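Chapter 6
Sorting, or Why the Plum Is Always in the Wrong Place

By this point in the book you own a kitchen scale, a notebook and a fixed opinion about carrots. Chapter 5 dealt with buying produce. Chapter 6 deals with the longer and less glamorous business of deciding what goes next to what once you get it home.

Most households sort by accident. Whatever was at the top of the bag goes in the first bowl, and the rest is filed under "later." The Turthorpe method, which we follow through page 139, asks you to lay everything out on one flat surface before a single item is put away. A table is traditional. A bed with a plastic sheet over the duvet gives you more room, and oranges roll less on it. Fruit is spread out in the open, vegetables get plates, and a tray at the side takes whatever has been decided.

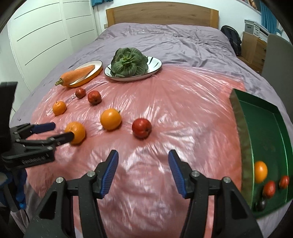 Mavis Kowalczyk objects that any system requiring a bed will be abandoned by December, and that her own rule, heavy things at the bottom, has never needed a chapter. We take the point. Her rule is a good one for carrying shopping home, and it returns in Chapter 7 under Packing.

For now, three terms. A group is anything you would reach for together. A stray is an item with no group. A quarrel is two items that claim the same spot, such as an apple and a plum of nearly the same red.

Before reading on, lay out 20 items of your own and write down your groups. Keep the list. You will need it for Exercise 6.2, where you will disagree with it.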